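Ticket 66: Skasora air pistol, shots dropping low after the first few
Status: solved, left open for comments
Club: Hiltden Target Shooting Club, equipment help page
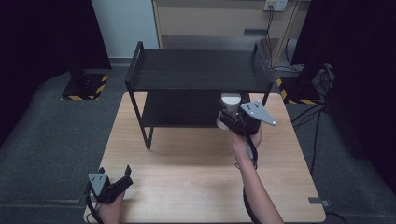

First of all, thank you to everyone who wrote in about this one, and I'm sorry the log has grown so long. The trouble is with the club's older Skasora, the one most of our beginners learn on. It groups nicely at the start of a session and then, somewhere in the second card, the shots begin to sink. By the end of the card they can be well under the black, and whoever is shooting quite naturally starts blaming their own trigger finger. Please don't! I've had the pistol on the bench most of this week and I'm satisfied it isn't you. If you are working along at home, clear yourself a decent bit of table first and have something with a couple of levels to put things on, like the black two-tier shelf on the pale wood-grain table, so the screws and seals don't end up in the same heap as the tools. Unload, discharge any pressure as the manual tells you, and keep the pellets in another room altogether.

Reported fault
Point of impact drops during a session. No odd noises, no trouble with the trigger, sights tight. Cylinder gauge reads 180 bar at the start and doesn't look alarming at the end either, which threw me for quite a while.

Tried first, no change
Different pellets. We had a tin of Bendel flat-heads open and a tin of Mrema, and both did exactly the same thing.
Rear sight swapped with the one from the newer pistol. Same again, so I put it back.
Barrel cleaned with felt pads. It was grubby, I'll admit, and I was rather hoping that would be the end of it.

Tried next
I borrowed the chronograph and shot a string from the rest. The first 13 shots were as steady as you could wish, and after that the speed fell away a little with every pellet. So the pistol was losing puff, gauge or no gauge. I left it standing for a quarter of an hour with the kettle on, and when I came back the speed had picked up again for 3 shots and then sagged just as before.

That recovery was the useful clue. The regulator was filling slowly — fine if you dawdle, hopeless if you shoot at any normal pace — and a beginner's card tends to start slowly and speed up towards the end.

What I found
The little filter at the regulator inlet was clogged with a fine grey dust. I suspect it came over from our old filling adaptor, though I can't prove it. New filter fitted, and the inlet seal replaced while I was in there. Nothing else was disturbed.

Result
Two full cards from the rest and one off the hand, no drop that I could see on paper, and the chronograph stayed level throughout.

Still to do
The old adaptor is in the drawer with red tape on it. Please use the new one, even if the queue is long on Thursday. I'll check the filter again in April, and I'd be glad if anyone shooting the Skasora before then would jot down the gauge reading before and after in the range book. If you see the shots sinking again, add a note to this ticket and I'll happily take it apart once more.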